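The Alva Tea Company and Its Place on the Shelf

Alva began as a small tea blender in the market district of Zetesstead, where it supplied hotels and railroad dining rooms. Its first catalog offered 6 blends, all sold loose by the pound. The firm did not sell tea bags until much later, and older customers are said to have complained about them for years.

The company's growth came through the port of Clundeck. A warehouse there held 2,450 chests at its fullest, and the tasting room on the upper floor employed staff who worked from early morning until the light failed. The building still stands – the painted name on the river side can be read from the bridge in August, when the trees have not yet dropped their leaves on that bank but the sun is low enough to catch the lettering.

Alva was later purchased by Stemix, a beverage group with interests in bottled drinks and instant coffee. The new owner closed 900 small accounts and moved the brand into supermarkets. The familiar green tin was retired in favor of cardboard. A limited run of 1,111 tins was issued to mark the change, and these are now sought by collectors.

The breakfast blend remains the strongest seller. It takes milk well and should be brewed for four minutes.

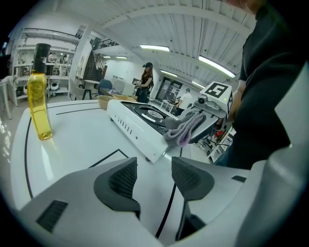 The smoked blend was withdrawn for a time and has since returned under its original name, although the leaf is now cut finer than before.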